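## 3. Shared Tables and the Small Objects That Settle on Them

Our interest in tables began with a simple observation from the Billetdale pilot: when people share a work surface for more than a few weeks, things start to live on it. Some of those things have an obvious job. Others have drifted in from elsewhere in the building and stayed. We call both kinds *settled objects*, and we find them a wonderfully rich source of information about how a room is used.
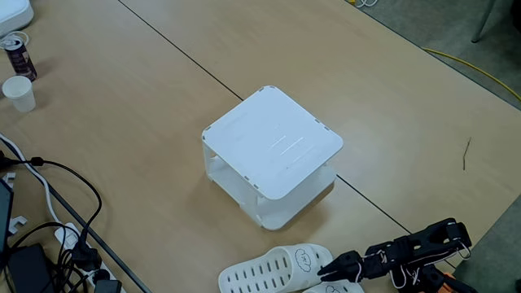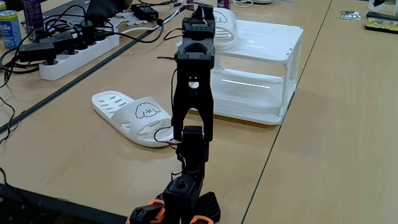
**Figure 3.** Light wood tabletops with objects on them: a white open-sided storage box (first panel) and a white slide sandal lying flat (second panel).

Earlier work on office clutter has mostly looked at private desks, where one person decides what stays. Shared tables work differently. A mug left on a private desk is a habit, while a mug left on a shared table is a small question put to everyone else who sits there. Should it be moved? Who may move it? Our diary entries from Prirville are full of these questions, and we were delighted by how much thought people gave them.

We followed 34 shared tables in two buildings, one in Billetdale and one in Prirville, and logged 600 settled objects over the study period. An object counted as settled if it stayed on the same table for seven days or more. Each was coded with the Maksymiv scheme, which sorts objects by how far they are from the place where people would normally expect to find them. A stapler scores low. A garden trowel in a meeting room scores high - and yes, we logged one.

Two results stand out. First, storage attracts storage. Once a tray, rack or box had settled on a table, later objects tended to gather beside it, even when there was plenty of room inside. Several diary writers described the space next to a box as "already taken," as if the box had a small yard of its own. Second, objects with high distance scores lasted longer than we had predicted. Of the 60 highest-scoring objects, most were still in place at the May count. People told us they left these things alone out of courtesy, assuming that anything so odd must be there on purpose.

The second result is the one that excites us most, as it runs against the common view that out-of-place items are cleared first. It also fits well with the Hultia model of shared space, in which uncertainty about ownership slows down tidying. We did find one clear exception. Food containers were removed quickly at both sites, whatever their score, and we return to them in Section 5.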